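How to Fold a Fitted Sheet Without Starting a Feud

I spent years rolling fitted sheets into a ball and shutting the closet door fast. Then my neighbor Beverley Catterall opened that closet looking for a flashlight, and I was given a lesson whether I wanted one or not.

You need a sheet, a bed or table to lay it on, and 4 minutes. Your first try will take longer. Mine ran through most of a radio play.

1. Hold the sheet inside out by two neighboring corners, one hand tucked up inside each corner like a bad puppet show. Take the short side. If you take the long side you will need longer arms.

2. Bring your right hand to your left and flip the right corner over the left one, so one pocket sits inside the other. The seams should line up. Close enough is fine.

3. Run your free hand down the edge to the next corner. Tuck that one over the first two. Do the same with the last one, which will be hiding.

4. Lay the whole thing down and straighten it into a rough rectangle, with the elastic folded in toward the middle where guests can't judge it. 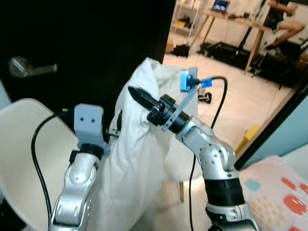

5. Fold it in thirds the long way, smoothing as you go, then in thirds again until it fits your shelf.

If you lose a corner halfway through, put the sheet down and go back to step 1. Shaking it harder does nothing, and I have tested this at length.

Deep-pocket sheets are worse. Beverley says to give those an extra fold along the elastic side. I say put them straight back on the bed while they're clean and skip the closet altogether.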